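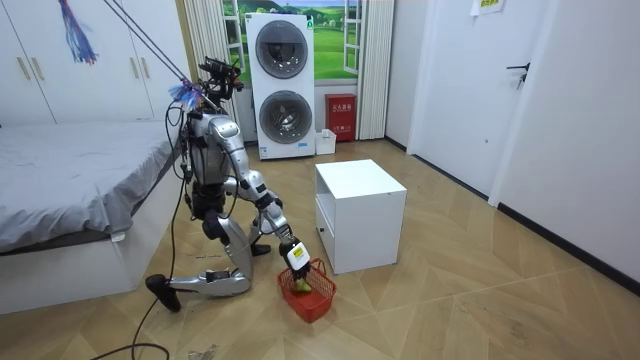

The Floor Is Also a Shelf

Somewhere between the bed and the cabinet, every bedroom has a basket. It was meant for something else. In my case it was meant for Saturday shopping, and for two years it has held whatever came upstairs in my hands: mail, batteries, one sock, fruit.

Fruit is the part that bothers Atif Khattak, who tidies other people's homes in Manstead and charges 89 dollars a visit. "A pear has no business in a bedroom," he told me, in the voice my dentist uses for caramel. A red plastic basket with open sides, he concedes, is a decent place for one. Air gets in, and you can see the thing before it turns to soup. The handle over the top means you can carry the evidence back to the kitchen in one trip.

His rule for baskets on the floor is to kneel down and empty them by hand, one object at a time. Tipping them out is cheating, and hard on a wooden floor, particularly herringbone, where crumbs settle into the seams and start families.

I tried it on a Thursday night. It took 40 minutes, most of them spent reading a warranty for a lamp I no longer own. The small white cabinet, bought expressly so that I wouldn't need a basket, turned out to contain a second, smaller basket. I haven't mentioned this to Atif. He's due back in March.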